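Skoruvo Folding Station, Set-up Guide for Site Staff
Section 4: The teaching shift with hand-held grippers
Revised December 28, 2025

4.1 Who should read this section

This section is for the linen and garment staff at Ostmont and Moncrieff who will work at a teaching bed. It is also for the shift leader who plans their hours. The mounting of the folding arms is described in Section 5 and is done by the supplier only.

During a teaching shift you fold garments as you do in your normal work, but you hold them with two grippers in place of your bare fingers. The station records your movements, and the folding arms are later trained on them. You do not need to know programming. It is much more important that you know how a shirt should lie.

4.2 What changes in your working day

When the station is in use, the plain folding of T-shirts and trousers goes step by step to the arms. Sorting, checking for stains, repairs and all delicate pieces stay with the staff. Teaching hours are paid as normal hours, and they are not compared with your usual folding speed. A garment folded with grippers takes longer than a garment folded by hand, and the shift leader must plan for this.

At Flollby, where the first station was installed in October, the staff recorded 1,193 folds before the arms were allowed to work on real orders. Your site may need more or fewer, depending on how many kinds of garment you have.

Note: You may ask to leave the teaching rota. Tell the shift leader before the next rota is printed. It has no effect on your other duties.

4.3 Preparing the bed

1. Cover the bed with one light-coloured sheet. Do not use a sheet with a pattern.
2. Pull the sheet by hand from the corners. Small wrinkles are allowed. A fold high enough to catch the gripper tips is not allowed.
3. Put the waiting garments within your reach, but not on the sheet.
4. Remove rings, watches and bracelets.
5. Take one gripper in each hand and close your fingers softly around the handle. The index finger must reach the trigger without stretching.
6. Press and release both triggers 2 times. The jaws must open and close fully. If one side is slow, put the gripper back in the charger and take another pair.

Caution: Keep the fingers of your other hand away from the jaws when you press the trigger. The force is small but it can pinch the skin.

4.4 Recording a fold

1. Pick up one garment with one gripper and bring it over the bed.
2. Lower it and let it lie down. Do not throw it.
3. Take the two ends with the two grippers and pull until the cloth is straight. Stop when you feel resistance.
4. Fold trousers leg on leg first, then from the hem to the waist. Fold T-shirts with the sleeves to the inside.
5. Lift both grippers clear of the cloth and hold them still for 4 seconds. The system understands this as the end of the fold.
6. Put the garment on the finished pile and begin with the next.

If you make a mistake, correct it with the grippers and continue. Do not put a gripper down to help with your hand. A corrected mistake is useful for the training, but a bare hand in the recording makes it unusable and it will be deleted.

Note: Please do not try to fold in a more beautiful way than usual. The arms should learn the fold which the customer receives every day.

Caution: Do not pull hard at knitted pieces or at a loose seam. The jaws hold more firmly than fingers, and you will feel the damage later than you are used to.

4.5 Breaks and load on the wrists

The grippers are heavier than they seem in the first minutes. After 28 minutes of recording the station gives a tone and you must stop, also when you do not feel tired. Use the break for work without grippers. If you have pain in the wrist or the thumb, end the shift and write it in the site book. The shift leader may not ask you to finish the pile first.

4.6 Views of the work
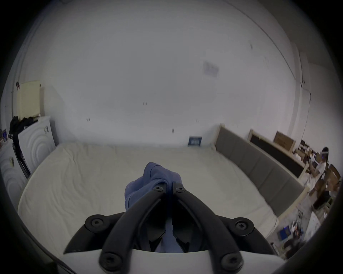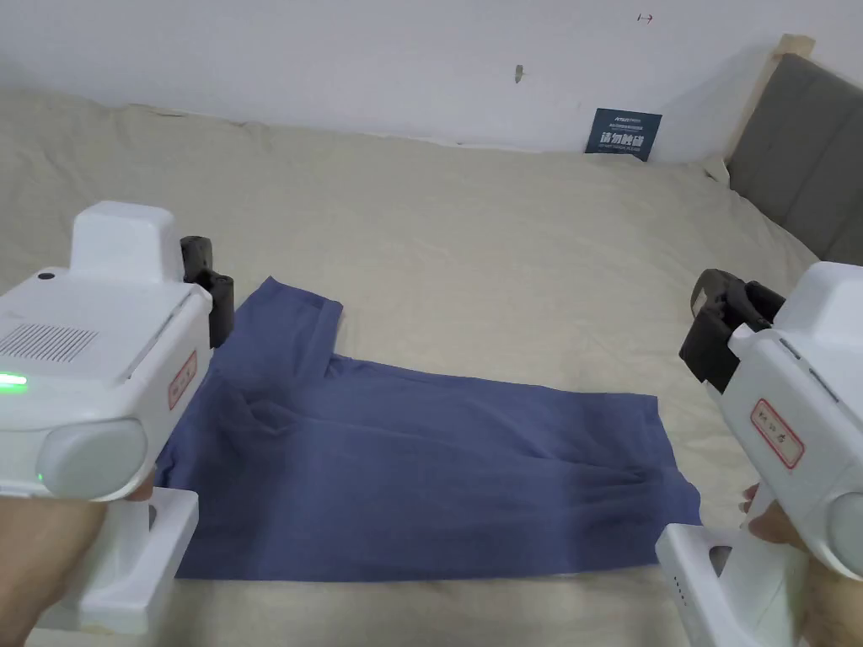
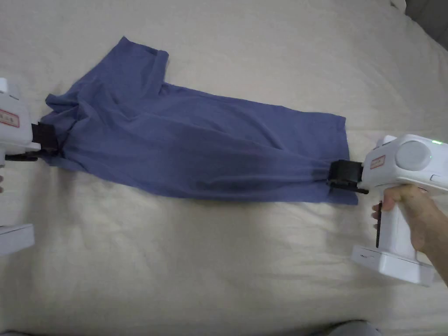
Fig. 4-3: T-shirt held at both ends and pulled straight over the sheet (step 3 of 4.4).

4.7 After the shift

1. Put both grippers in the charger with the jaws open.
2. Fold the sheet inwards and send it to the wash.
3. Write in the site book which kinds of garment you recorded, and any garment which was difficult to hold.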